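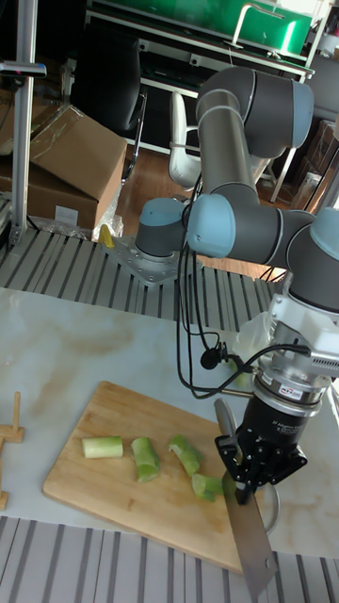

Siwan Pritchard told us in the first week that leeks are where most kitchens lose the most food without noticing, and that if we wanted to measure waste we should start there. We took her advice. Our project had been planned around mixed vegetables, but after that conversation we dropped the carrots and onions and kept to leeks for the whole term.

Aim

The aim was to find out how much of a leek is thrown away when it is prepared for soup, and whether the way it is cut changes that amount. We also wanted to know if the dark green part, which most recipes tell you to discard, could be used without people minding the taste.

Background

The training kitchen at Restcombe makes leek and potato soup every Wednesday in the colder months. The recipe card says "white and pale green parts only". When we asked people in the kitchen where the pale green part ends, we got different answers, and two of them cut the same leek in places a good hand's width apart. The card gives no measurement, so each person trims by habit.

Leeks also hold soil between the leaves. This affects the trimming, as a cook in a hurry will cut off a gritty section where washing would have saved it. We decided early on that washing had to be part of the method.

Materials

The leeks came from Donnelly, the greengrocer that supplies the kitchen, in three deliveries during November. We used 58 leeks in total. The other things we needed were:

Wooden chopping board
Large kitchen knife
Metal bowls for the trimmings
Digital scales
Colander and a deep sink
Notebook and labels

Method

Each leek was weighed whole as it came out of the box. The root end was cut off as thinly as possible and any torn or slimy outer leaf was removed. These went into the first bowl and were counted as waste in every case.

The leeks were then divided into two groups. In the first group we followed the recipe card and cut off everything we judged to be dark green. In the second group we only removed the dry tips and kept the rest. The stalks were cut into short lengths across the board first, then sliced. We found that cutting into lengths before washing made it much easier to open the layers under the tap – a whole leek split down the middle tends to fall apart in the sink and the inner leaves slide out.

Washed pieces were drained in the colander and patted dry before the second weighing. In the first delivery we forgot to do this and the leeks seemed to have gained weight, so those readings were left out and the remaining leeks from that box were used for practice.

Yeison Alvarado did most of the cutting, so that differences between people would not affect the results. The others in the group did the washing, weighing and writing down.

Results

The average whole leek weighed 337 grams. The group trimmed by the recipe card lost far more than the group where only the tips were removed, and nearly all of the difference was dark green leaf. The root end made up very little of the waste in either group.

The third delivery had shorter white sections than the second, and following the card with these leeks felt very wasteful. It was also harder to decide where to cut, and we changed our minds on several of them. Those are marked with a star in the notebook.

For the taste test we made two pans of soup, the same apart from the leeks, and gave both to 9 people without saying which was which. Most could tell them apart by colour, as the second soup was clearly greener. Two preferred the recipe card version and said the other was slightly bitter. The rest either preferred the green one or had no preference. One person asked for more salt in both.

Problems

The scales switched themselves off after a short time and had to be zeroed again with the bowl on. We lost a few readings this way. The board moved on the worktop when it was wet, so we put a damp cloth under it from the second session onwards.

The dark green leaves are tougher and need slicing more finely, or they stay stringy after cooking. We blended both soups, which hid this. In a soup that is not blended the result could be different, and we did not have time to test it.

Further work

We would like to repeat the taste test with more people and with the colour hidden, perhaps by serving the soup in dark cups with lids. The kitchen at Altport uses the same supplier and has offered us a morning next term. We have also suggested that the recipe card should say "remove dry tips and root only, slice green leaves finely", and the kitchen is trying this wording at the moment.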